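Housekeeping Skills 1, Handout 6: The Washbasin Area
Ebbe Skjelbred
Revised August 22, 2023

Read this before the practical. You will need the handout again in April when we do guest bathrooms at Bråten, so keep it in your folder.

Bar soap and water

A bar of soap left in a puddle goes soft on the underside, and the soft part ends up on the basin. Most of the gray film you scrub off in a shared bathroom is soap residue mixed with minerals from the water. The Endidberg guesthouse has 40 rooms and still uses bar soap in every one, so this is ordinary daily work there.

A draining dish has two parts. The tray has slots in the floor and holds the bar. The base catches what runs through. Some dishes also have a lid, mainly for travel. Leave the lid off while the bar is wet.

Cleaning the dish

Take the bar out and set it on a clean surface. Lift the tray off the base. Empty the base into the basin, never onto the counter. Rinse both parts in warm water and run a small brush through each slot from above and then from below. Old soap collects under the rim of the tray, so go over that with your thumb. Mix detergent at 400 ml of warm water to one capful if rinsing isn't enough. Dry the base first, then the tray.

Clear the tabletop and wipe it before you lay anything down. 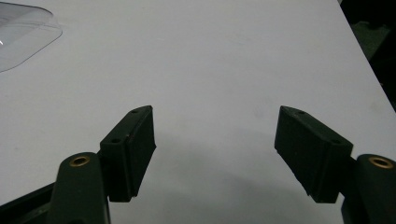
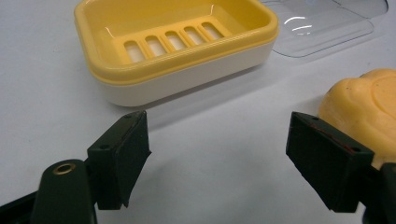
Putting it back

The base goes down first and should sit flat without rocking. Set the tray in it, then the bar with its molded side up. If the bar has gone slimy underneath, rinse it briefly and stand it on its edge for a few minutes first.

Replace a bar when it is thin enough to bend. Collect the ends in the Dindum tub under the sink, which holds 3000 ml. We use them in the laundry unit.

For next time: read pages on limescale and bring rubber gloves that fit.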